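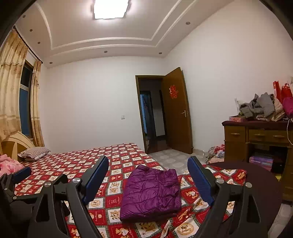
The envelope from the lab had been on top of the microwave for two days before I opened it. I'm not proud of that! I fed the horse, I cleaned the horse's water tub, I drove to town for a hose fitting I didn't need, and the envelope just sat there next to the bananas.

Dogbe is a mare, a big spotted cob with feet like dinner plates, and she'd been tying up on me since May. You'd get 13 minutes of lovely trot and then she'd go stiff behind and look around at her own back end like somebody had put a brick in it. Senyo Quansah, my vet, pulled a few hairs from her mane and told me to quit guessing. So I quit guessing out loud and did it at three in the morning instead.

Shobha finally got tired of me. She boards her gelding Hallance in the next stall and she has no patience for drama that isn't hers.

"Give it here," she said, and held out her hand.

"It's at home."

"Then let's go to your home."

So we went. She read it standing up at my kitchen counter, with her boots on, and took so long that I ate a banana just for something to do.

"One copy," she said. "She's got one copy of the thing."

"Is that the good way to have it or the bad way?"

"It's the way where you change her feed and ride her every day, even when it's raining and you'd like to stay in bed." She turned the page over. "Also, you paid $122 for this and left it by the fruit."

I laughed, and then I was crying a little, which annoyed both of us. I'd had Dogbe sold in my head, or worse than sold. I'd gone as far as picking out what I would say to my sister.

We drove back before dark. Dogbe was at the gate with hay in her forelock, yelling for supper (she's always yelling for supper). I put the halter on and walked her down the lane and back, nice and slow – Shobha on one side telling me about oats, the mare on the other trying to eat my sleeve.

"Again tomorrow?" Shobha said.

"Six o'clock," I said, and went to find the feed scoop.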